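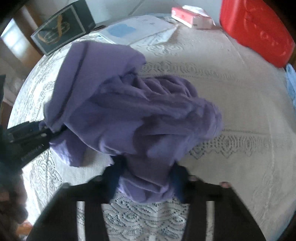 Tissu violet froissé sur nappe ajourée, table ronde.

Cahier d'atelier > Pevodik > Veille people > Septembre

Rechercher dans le cahier OK Recherche avancée

Septembre, 9 h 40

Reprise du classement des brèves couples et télé-réalité. Il reste 298 brèves à relire sur les 569 du lot Listano. Le reste est passé hier soir dans Filtbridge, sans blocage, mais avec des étiquettes à revoir (voir plus bas).

Rappel de ce qu'on cherche : séparer ce qui est annoncé par les intéressés de ce qui est supposé par le journal. Fiançailles, grossesse, rupture, emménagement. Une bague vue en vitrine n'est pas une demande en mariage, et pour l'instant Filtbridge met les deux dans « fiançailles ».

10 h 15
Passé 20 brèves à la main avant de toucher aux règles. Les verbes au conditionnel sont bien repérés (« serait enceinte », « auraient rompu »). Les tournures plus molles passent à travers : « semble filer le parfait amour », « ne cache plus son envie de pouponner », « de quoi relancer les rumeurs ». La dernière est la plus fréquente et elle sort en « confirmé » presque à chaque fois. À corriger en premier.

Cas pénible : le candidat d'une émission de rencontres qui plaisante en interview sur un futur bébé. C'est bien lui qui parle, donc source directe, mais il n'annonce rien. J'ai mis « déclaration / sans annonce ». Si quelqu'un a une meilleure étiquette, l'écrire dans la marge, ne pas l'ajouter directement dans la liste. On a déjà eu des doublons comme ça.

11 h 30
Règle « rumeurs » modifiée, relancé sur les mêmes 20. Restent 5 erreurs. Trois viennent de titres qui disent le contraire du texte (titre affirmatif, puis « selon un proche » au deuxième paragraphe). Les deux autres sont des légendes de photos Instagram recopiées sans guillemets, on ne sait plus qui parle. Pour celles-là je ne vois pas de règle propre, je les laisse en relecture manuelle.

Essayé de donner moins de poids au titre. Ça arrange les trois premières et ça casse deux brèves qui étaient bonnes. Revenu en arrière.

14 h 05
Dates. Listano donne la date de mise en ligne, pas celle de la première parution. Du coup une rupture reprise par un deuxième site paraît postérieure à la réconciliation. Vu sur un couple de la saison précédente : séparés, réconciliés, re-séparés, alors qu'il n'y a eu qu'une séparation. Demander à Lebrun s'ils gardent la date d'origine dans leur export. Sinon il faudra regrouper par citation identique, ce sera long.

15 h 20
Les surnoms de couple (prénoms collés) ne sont pas reconnus comme des personnes. Commencé une table de correspondance à part, à compléter au fil de la relecture. Ne pas y mettre les surnoms inventés par un seul site.

À faire :
- relancer le lot complet avec la nouvelle règle, ce soir
- message à Lebrun pour les dates
- vérifier que « déclaration / sans annonce » remonte bien dans l'export
- relire les brèves « grossesse » avant les autres, c'est là qu'une erreur gêne le plus

16 h 50
Export testé, l'étiquette remonte mais la barre oblique est remplacée par un espace. Laissé tel quel.

Contact | © Pevodik, cahier d'atelier | Haut de page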